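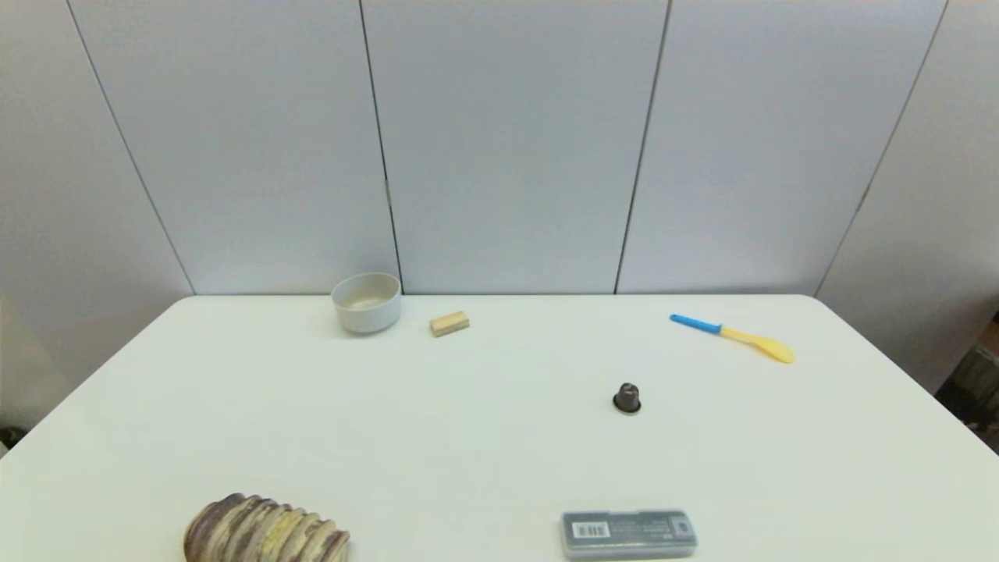 Table laid out at the Hallton shared workshop, blue-handled spatula at right.

HALLTON, Tuesday, October 4, 2022 – The home-built arm at the Hallton shared workshop is picking things up. Not everything. But after 14 weeks of evenings and one burnt-out motor driver, the Brirkar group has a gripper that opens, closes and mostly stops when told.

The group meets in the back half of the old Thoroddsen building, two nights a week. Members pay for parts out of the shop fund, plus whatever turns up in the scrap bins. Total on the gripper so far: $63, not counting the arm itself, which came as a secondhand kit with no manual and two stripped gears.

Current work is all tabletop stuff. Put odds and ends on the white table, pick one, send the arm after it, write down what happened. Small round bowl, coffee capsule, spatula, flat plastic case. Shapes that have nothing to do with each other, so a grip setting that suits one is usually wrong for the next. The capsule is the one people argue about. Small, and narrower at the top, so the grip height matters more than anybody wanted it to.

Control software is called Jakum, written in house. Version 15 went on the shop computer last week and fixed the bug where the wrist turned the long way round. It also broke the log files, those should be back by the weekend.
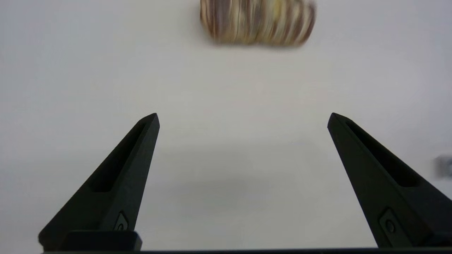 Finger shape has been the real time sink. The group is on its third pair and the arguements go on – longer tips for reach, or shorter ones that flex less. This pair is black, slotted along the upper face and narrowing to a blunt tip, with a screw set low on the inner side of each. The slots are staying whatever else changes. Next up is a soft pad for the inner faces, probably cut from bike tube, to be tried first on striped and rounded things like the one lying past the fingertips, then on the spatula handle.

Still on the to-do list: a proper emergency stop button (the present one is a power strip), cable ties for the wrist wiring, and a second power supply so the 3D printer doesnt have to be unpluged every session.

An open evening is planned for November, date to be posted on the shop door. Room for 14 visitors at a time, no sign-up, kids ok with an adult. Anyone with spare small servos is asked to bring them along.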